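4.2 Talking about the former spouse

We come now to the part of the study that gave us the most trouble and, if we may say so, the most pleasure. Readers will recall from Section 3 that we asked how newspapers write about the divorces of people running for office, and in particular how they treat the first husband or first wife once the candidate has married again. The collection holds 168 articles from two regional papers, the Narlow and the Tresis, and each article mentions a former spouse by name at least once.

The first thing we noticed was how seldom the former spouse gets to speak. In 20 of the articles he or she is quoted directly, and in 12 of those the quotation is a single sentence, very often a kind one. Reporters seem to love the kind sentence. It tends to turn up near the end, after the dates and the court filings, and it is usually introduced with a verb of restraint: the former wife "would only say" or "offered simply" that she wished the family well. We began by calling these closing blessings in our notes, and the name has stuck, although Zeyu Kang has argued (with some justice) that it makes the quotations sound warmer than many of them really are. 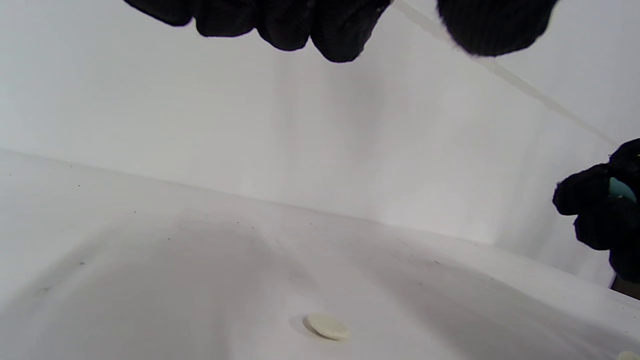
Figure 3. Black knit-gloved hands, one closed around a small teal-green object.

A closing blessing does a good deal of work for the writer of the article. It lets the story admit that a marriage ended badly while suggesting that the person most likely to be hurt has already forgiven everyone, and so the reader may as well do the same. We do not mean to scold anyone here. Deadlines are short, former spouses are often hard to reach, and plenty of people who have been through a divorce would dearly like to be left alone. Still, silence gets filled in by somebody, and in our articles it was mostly filled in by the reporter, who called it "gracious" in one paper and "pained" in the other, sometimes on the strength of the very same unreturned phone call.

The two papers differ more in tone than in substance. The Narlow likes a timeline, and will walk its readers patiently from the wedding to the separation to the second wedding with hardly an adjective along the way. The Tresis prefers a portrait — the house, the garden, the grown children, the job taken up afterward — and it is in these portraits that the old question of strength and weakness creeps in. A woman who declines to criticize her former husband is described as loyal in one paragraph and as 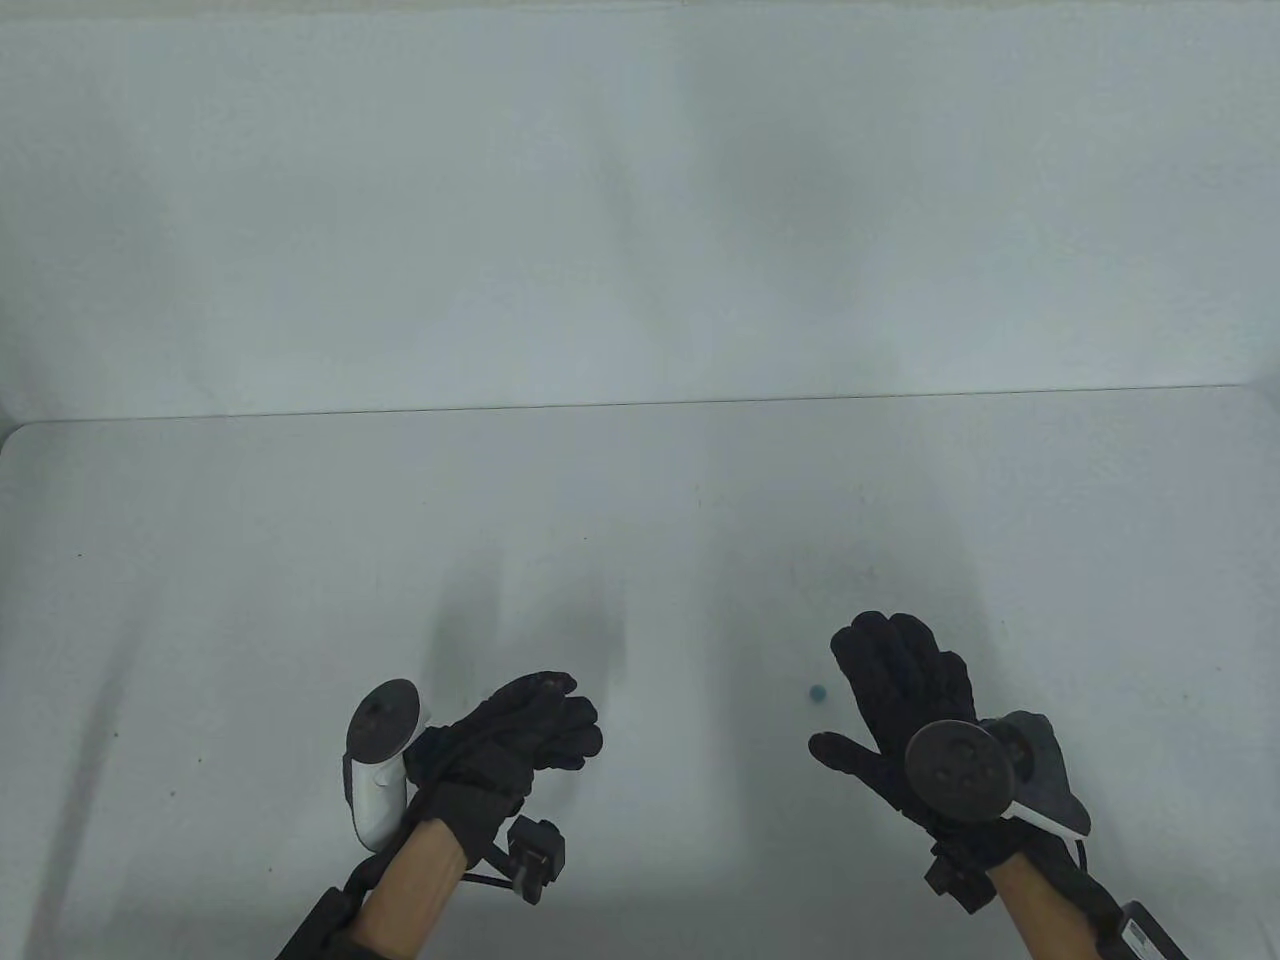 worn down in the next, and we found it hard to say which of the two the writer believed. Perhaps the writer found it hard as well. Men in the same position were far more likely to be called private, a word that asks for no further explanation and rarely gets any.

We should add a word about the long profile of the Cai family that ran in the Tresis in August, which sits a little awkwardly beside the rest. The former wife speaks there at length, and she is funny and cross and fond of her former husband by turns. We coded it with the others, though it resists nearly every label we had prepared, and we return to it in Section 5 when we take up letters from readers.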